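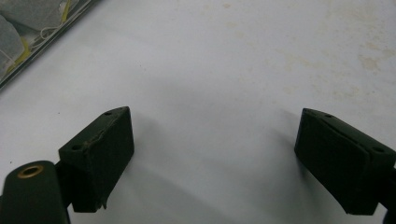 Fig. 1. Dark green fingers, open, over a white tabletop.

4. Fitting the Ruketti tilt-and-slide window, single sash

This section covers the installation of one Ruketti sash and outer frame into a prepared masonry or timber opening. For coupled units and bay assemblies, see Section 6. For glazing on site, see Section 5.

4.1 Before you start

Check the opening against the order sheet. The frame must be smaller than the opening on all sides to leave room for packers and sealant. Measure the width at the head, the middle and the sill, and use the smallest of the three. Do the same for the height. Measure both diagonals. If they differ by more than 2 mm per meter of height, correct the opening before going further.

Note: Frames ordered with the Medina sill extension arrive with the extension unattached. Fit it now, with the frame lying face down on padded supports. It cannot be fitted once the frame is in the wall.

Caution: A glazed sash is heavy. Two people are required for all lifting steps. Do not lift the sash by the handle or by the glazing beads.

4.2 Setting the frame

1. Remove the sash from the outer frame. Open it to the tilt position, release the stay arm, then draw out the upper hinge pin. Store the sash upright against a wall, hinge side down, on timber battens.

2. Leave the protective tape on all outside faces. Peel it back only where sealant will be applied. Tape left in direct sun for more than three months becomes hard to remove.

3. Mark the fixing positions. The first fixing on each jamb is 200 mm from the inside corner. Further fixings are spaced evenly between the corners, at no more than 628 mm centers.

4. Drill the jambs from the inside of the rebate. Clear all swarf from the drainage channel before standing the frame up.

5. Place load-bearing packers on the sill under each jamb. Add one at mid-span if the frame is wider than the drawing limit in Table 3.

6. Stand the frame in the opening and hold it with wedges. Check the sill for level, then check each jamb for plumb in both directions.

7. Insert a packer behind each fixing point. The packer should be snug and must not bow the jamb.

8. Drive the fixings hand tight, starting at the bottom corners. Check the diagonals again. Tighten fully.

Caution: Do not drill through the sill section. Holes in the sill will let water into the wall and void the warranty.

4.3 Hanging and adjusting the sash

9. Lower the sash onto the bottom hinge, bring it upright and insert the upper pin from below until it clicks.

10. Reconnect the stay arm. Close the sash and check that the gap to the frame is even on all four sides.

11. Adjust height at the bottom hinge with a 4 mm hex key. Clockwise raises the sash.

12. Adjust compression at the cams. The factory setting is the mid position. Increase it only if the gasket can be seen to lift at the corners.

The handle should turn with light effort. If it binds, recheck step 6 before touching the cams.

4.4 Sealing

Fill the perimeter gap with backer rod and a neutral-cure sealant. Acetic-cure products attack the gasket. Keep all drainage slots open. On frames supplied with the Garnport trickle vent, leave the vent closed until the sealant has cured.

Note: Sealant cures slowly in cold weather. For work done in November or later, allow double the time on the cartridge label.

Replacement hinge pins are listed under part 266. Drawings for this section were checked by Octavio Alarcón, Fomcombe works.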